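La lettre du club, février

Des nouvelles de la section féminine

Chers membres, chers parents, chers amis du club,

On m'a demandé d'écrire cette fois la partie sur la section féminine de volley. J'ai accepté avec plaisir, même si le français est ma troisième langue et que j'écris plus lentement que je ne parle. Ma fille Honeylyn a relu les accents. Les opinions restent les miennes.

Je commence par le résultat que tout le monde connaît déjà. Notre équipe première a gagné à Zindar, trois sets à deux, après avoir perdu les deux premiers. C'était la première fois que nous gagnions dans cette salle. Pour les personnes qui ne sont jamais allées là-bas, je dois expliquer que le plafond est bas au-dessus de la ligne de fond, avec des poutres peintes en jaune, et que les équipes visiteuses ont toujours de la difficulté à la réception. On lève la tête, on perd le ballon dans le jaune, et le point est fini. Nos adversaires connaissent bien cet avantage et elles servent très haut.

Pendant les deux premiers sets, nous avons reçu de cette façon, la tête en arrière, et nous avons perdu 25-17 puis 25-19. Au changement de côté, l'entraîneuse a demandé à la libéro de se placer un mètre plus avant et de prendre les ballons en manchette, même ceux qui paraissaient faciles à prendre en passe haute. C'est un petit changement. À partir de ce moment, la passeuse a pu jouer au centre, ce qu'elle n'avait presque pas fait depuis le début du match. Troisième set 25-21, quatrième 25-23. Le cinquième a été court, 15-9, et je dois dire que l'équipe de Zindar était fatiguée, car elle n'avait que huit joueuses sur la feuille de match.

Nous sommes maintenant troisièmes du groupe. Il reste cinq rencontres, dont deux à la maison. La rencontre contre Haque sera certainement la plus dure, parce qu'elles ont recruté pendant l'été deux attaquantes qui jouaient une division au-dessus. À l'aller, nous avions perdu en trois sets, sans beaucoup d'espoir. Je ne veux pas promettre un autre résultat pour le retour, mais la réception est devenue meilleure, et le service aussi.

Sur le service, permettez-moi un chiffre. Depuis septembre, nous notons à chaque match les services directs, c'est-à-dire les points marqués sans que l'adversaire puisse rendre le ballon. L'année passée, sur toute la saison, l'équipe en avait réussi 115. Cette année nous en sommes à 157 et la saison n'est pas terminée. Les fautes au service ont aussi augmenté, il faut être juste, mais moins vite. L'entraîneuse accepte ces fautes quand elles viennent d'un service tendu dans les deux mètres du fond. Elle ne les accepte pas dans le filet, et les joueuses le savent très bien.

Les exercices de service se font maintenant en début de séance, quand les épaules sont reposées et déjà bien échauffées. Avant, nous les faisions à la fin, pendant que la moitié du groupe démontait le filet. Je pense que cela explique une bonne partie de la différence, mais je suis seulement l'adjoint et je n'ai pas de preuve.

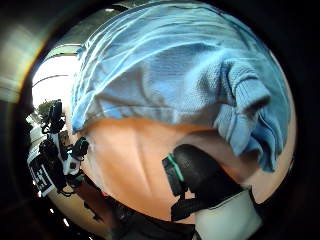 Chez les moins de 15 ans, la situation est plus compliquée et je préfère l'écrire franchement. Nous avions commencé la saison avec quatorze filles. Trois ont arrêté avant Noël, une pour la danse, une parce que la famille a déménagé, et la dernière à cause d'une blessure au genou qui demande une longue pause. Avec onze joueuses, on peut faire un match, mais à l'entraînement il manque toujours une personne pour jouer six contre six. Souvent, c'est moi qui entre sur le terrain, et le niveau de la réception baisse immédiatement.

Les résultats sont moyens : quatre victoires, six défaites. Pourtant je trouve que le jeu progresse. En octobre, la plupart des échanges finissaient au premier ou au deuxième contact. Maintenant les filles cherchent les trois touches, même lorsque la première n'est pas bonne. Elles parlent aussi davantage sur le terrain. Il y a encore des ballons qui tombent entre deux joueuses qui se regardent, mais cela arrive également chez les adultes et même à la télévision.

Si vous connaissez une fille née dans les bonnes années qui aimerait essayer, elle peut venir à deux séances sans licence et sans payer. Il faut seulement des chaussures de salle avec des semelles claires, une bouteille d'eau et des genouillères si elle en possède. Le club peut en prêter deux paires. L'entraînement commence à 17 h 45, et la porte du côté du parking reste ouverte jusqu'à 18 h.

Le déplacement à Vimport

Le tournoi de printemps de Vimport nous a de nouveau invités. L'année dernière nous avions dit non, par manque de voitures. Cette fois je voudrais que nous décidions plus tôt. Le tournoi se joue sur deux jours, avec une nuit sur place dans un gymnase d'école. Les filles dorment sur des matelas de gymnastique et les accompagnateurs aussi, donc je demande aux adultes intéressés de réfléchir à leur dos avant de s'inscrire.

Le budget total pour deux équipes est de 700 euros, avec l'inscription, les repas et l'essence. Le club paie la moitié. L'autre moitié sera partagée entre les familles, et si cela pose un problème à quelqu'un, il suffit de m'en parler après l'entraînement. Cela restera entre nous. Nous avons besoin de cinq voitures. J'en ai trois pour l'instant, avec la mienne, qui est petite et qui n'aime pas les montées.

Le niveau à Vimport est assez ouvert. Dans la catégorie des moins de 15 ans, il y a des équipes qui débutent et d'autres qui viennent de centres de formation. Les poules sont tirées au sort, on peut donc perdre très vite ou très lentement. Pour l'équipe première, ce sera surtout l'occasion de donner du temps de jeu aux trois remplaçantes, qui ont été patientes depuis septembre et qui le méritent. L'entraîneuse voudrait aussi essayer une autre rotation, avec la deuxième passeuse sur le terrain pendant un match complet.

Arbitrage et table de marque

J'arrive à un sujet moins agréable. Pour chaque match à domicile, nous devons fournir un marqueur et deux juges de ligne. Au dernier match des jeunes, le marqueur était le frère d'une joueuse, qui avait appris la feuille dix minutes avant le coup de sifflet. Il a bien travaillé, mais il a noté un temps mort dans la mauvaise colonne et l'arbitre nous a fait une remarque écrite. Une deuxième remarque coûterait une amende.

Je propose une petite formation d'une heure, dans la salle de réunion, avant un entraînement. On apprend à remplir la feuille, à suivre les rotations et à signaler un changement irrégulier. Ce n'est pas difficile. Le plus important est de ne pas regarder le match comme un supporter, et là je reconnais que plusieurs d'entre nous auront besoin d'exercice. Les joueuses de l'équipe première tiendront la table pour les jeunes à tour de rôle, selon la liste affichée près du vestiaire.

Matériel

Les nouveaux ballons sont arrivés. Ils sont plus légers au toucher que les anciens, même si le poids est le même sur la balance, et il faudra deux ou trois semaines pour s'habituer. Les anciens restent dans le grand sac pour les échauffements. Merci de ne pas les mélanger dans le chariot.

Le filet du terrain numéro deux a été recousu du côté gauche. L'antenne, par contre, est toujours fendue et je l'ai commandée chez Usex, qui annonce un délai assez long. En attendant, les matchs officiels se jouent tous sur le terrain numéro un. Cela change les horaires des seniors garçons, qui ont accepté de commencer à 20 h 30. Nous les remercions.

Prochaines rencontres

Équipe première : réception de Haque, coup d'envoi à 20 h, ouverture de la salle à 19 h 15. La buvette sera tenue par les parents des moins de 15 ans, au profit du déplacement à Vimport. Les gâteaux sont les bienvenus, avec la liste des ingrédients sur un papier, pour les allergies.

Moins de 15 ans : deux matchs à l'extérieur. Rendez-vous au parking une heure et demie avant chaque match, avec le maillot bleu et aussi le blanc, car à notre dernier déplacement les deux équipes étaient en bleu et nous avons dû jouer avec des chasubles.

Pour les inscriptions au tournoi et à la formation de marqueur, vous pouvez écrire votre nom sur la feuille à l'entrée de la salle ou me parler directement. Je suis là à tous les entraînements des jeunes.

Amado Cabrera
entraîneur adjoint, section féminine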